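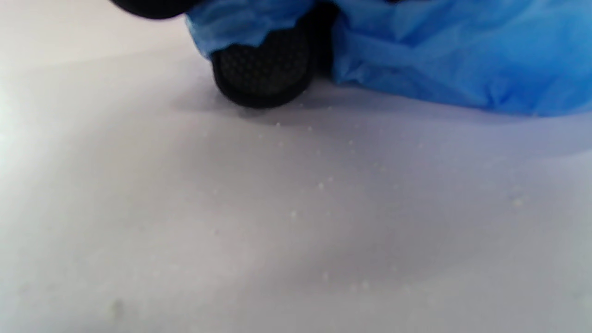
The blue bag on the pale table, all in wrinkles.

Blue Bags: a small gallery from the packing table

Welcome to this page of our gallery. We are a little shop in Hesotitz and we send yarn and fabric remnants by post. Many visitors have seen our pages about the yarns, and in August a customer wrote to ask if we could also show something of the packing. I thought about it for a while, and I decided to begin with the most simple thing we have, the plastic bag.

Every order goes first into a thin bag and only after this into the paper envelope or the carton. The bag protects the wool from rain and from moths, and it keeps small pieces together. We have used several kinds during the years. The first ones were clear, and they were good, but on a light table it was difficult to find them again. One puts a clear bag down, turns to take the scissors, and then one looks for it with the palm of the hand. With blue there is no such problem.

The blue ones we buy from Flenard, in packs of 99. I do not know why it is 99 and not 100, but it was always so. They are sold in two sizes. The smaller is enough for 6 balls of thin yarn, and the larger one takes up to 19 if they are pressed well. For the heavy wool from Skovora we take always the larger size, also when the order is small, because this wool likes to have some air.

I want to say something about the color too. Thin blue film is not one blue. Where it lies in one layer it is nearly like the sky, and in the deep folds it becomes cobalt. I have tried to find a yarn with the same change of tone. The nearest is a cotton called Katiyar, which we keep on the shelf by the window, but it is more gray in the evening light.

Now a few words about closing. I was taught to tie a knot, and for the first winter I tied knots. Then customers wrote that they had to cut the bag with a knife and were afraid for the wool. Today we gather the open side in the hand until it makes small pleats, turn it over one time and hold it with a paper band. It opens without tools and the bag can be used again. Over 9 customers have told us that they keep theirs for storing unfinished socks. 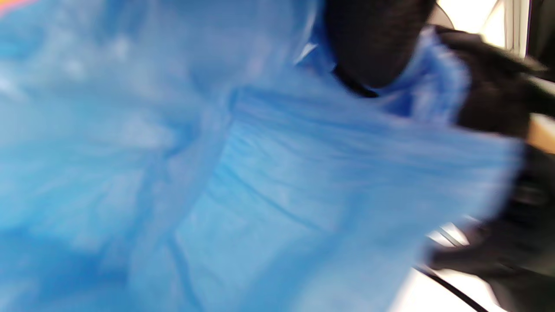 Gathered plastic in close view, with fine pleats between black-gloved fingers.

The pleats are the part I like most. When they are narrow and lie side by side, the paper band sits well and does not slide. When they are thick on one side, it is better to open everything and begin again. It takes only a moment.

If you receive a bag from us with a little tear, please write, and tell us also which size it was. Very old bags become weak at the seam, and we would like to know from which pack they came.

The next page of the gallery will be about the paper bands and the stamps. The pages about the yarns can be found in the menu, under Wool and under Cotton.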